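Section 6: Washing and drying your Trurkon hand-knit kit

You've cast off, you've woven in the ends, and now comes the best bit! A good wash turns a slightly lumpy piece of knitting into something soft and even, and it takes very little effort. These steps suit every pattern in the Trurkon box.

Before you start
Check the band on your yarn. Wool and cotton like different temperatures, and the band always wins over this guide.

1. Fill a clean basin with cool water and add a small squirt of wool wash.
2. Lay the knitting on top and let it sink by itself. Leave it for 11 minutes.
3. Lift it out with both hands underneath, so the weight of the water doesn't drag the stitches down.
4. Press out the water. Don't wring it, however tempting that is.

Caution: Strong greens and reds may let go of a little dye in the first wash. Keep them away from pale colours.
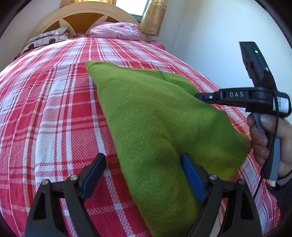

6 min read

5. Spread a dry towel on a flat surface, put the knitting on it, and roll the two up together like a Swiss roll. Lean on it with your forearms. (Kneeling on it works even better!)
6. Unroll, move the knitting to a second dry towel and pat it out to the size given on your pattern card.
7. Pin the corners first, then the sides. Use rustproof pins only.
8. Leave it until it is dry right through, including the thick parts at the edges. In January this can take a couple of days, so be patient.

Note: Ribbing should be patted together, never stretched. It springs back beautifully if you leave it alone while it dries.

Folding and storing
Always fold knits and keep them on a shelf or in a drawer. A hanger will leave bumps in the shoulders. Refold along a different line every few weeks, and you'll have no hard creases when you want to wear your lovely work.

If an edge still curls, wet that edge again and repeat steps 6 to 8. Section 7 covers mending dropped stitches.

Text: Sarla Uniyal. Checked by Kinga Pap, 30 May 2023.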